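Derncombe Detailing Supply: Towel Table and Folding Bench Checklist
Completed Aug 27, 2023 by Raelene Baxter

Good morning, all. I went over the folding bench with the same sheet we have used since January, and as usual my comments ran past the little boxes, so I have typed them up here. Please read them through before your next turn at the table, even if you have folded more towels than I have (and some of you surely have!).

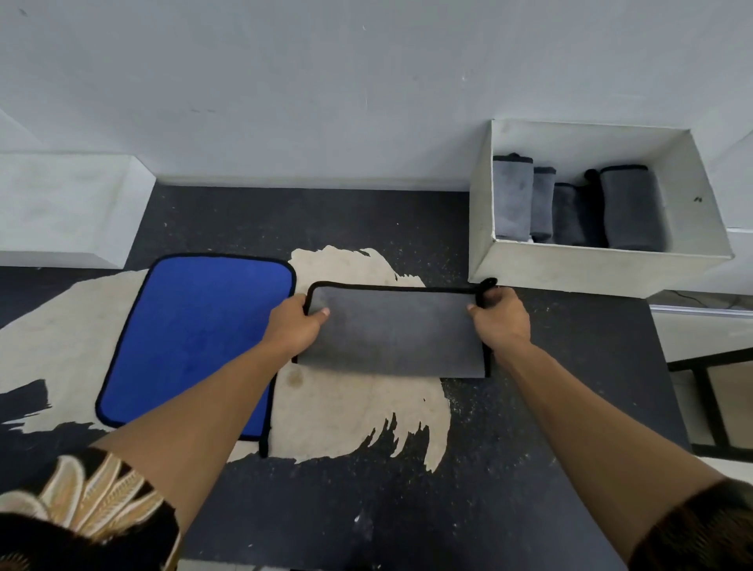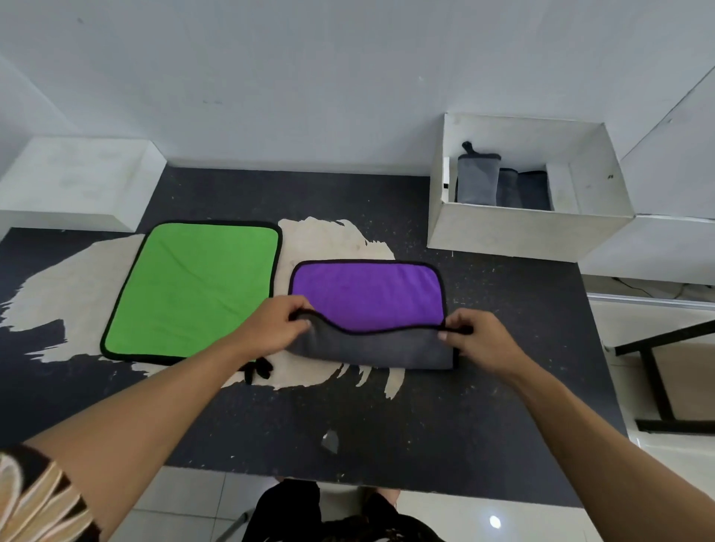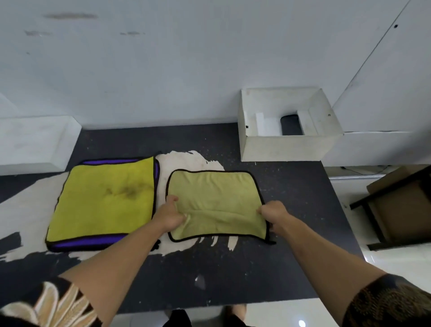
Folding microfiber towels at the bench.

1. Table surface clean and free of lint
Needs attention. The dark top is sprinkled with little white specks, and microfiber picks up every last one of them. Wipe it down before you start and again after the break. The big pale patch in the middle is part of the table now, so please don't go scrubbing at it with anything strong. There is a small brownish stain on it, though, and I would like that one tried with warm water and a soft cloth.

2. Towels checked for marks
Needs attention. One of the yellow-green towels, the one folded into a thick pad, has a dark grayish smudge near the center of its face. Anything like that goes in the rewash bin, however nice the fold is.

3. Black edging sound all the way around
OK on the ones I handled. Run your fingers along the border as you fold, and if you find a loose thread, snip it. Pulling will only make a longer one, as I learned on a Jamura towel I was rather fond of.

4. Small items off the table
Needs attention. A few little black pieces were sitting by the green towel. Fabric or rubber, I couldn't say, but they could easily get folded up in an order, so clear them away first.

5. White box
OK. It has no lid, so keep it toward the back of the table and don't stack above the rim. The Okent order is 1000 towels and it's tempting to pile them high, I know.

6. Wall behind the table
OK for safety. Scuffs and gray marks, including a long smear toward the left. It would be lovely to see it washed down when we have a slow afternoon.

7. Sleeves and cuffs
OK. Loose ones rolled up, please.

Items 1, 2 and 4 stay open until I have looked again. Leave me a note in tray 13 when they're done, and thank you, truly, for keeping at it.

R. Baxter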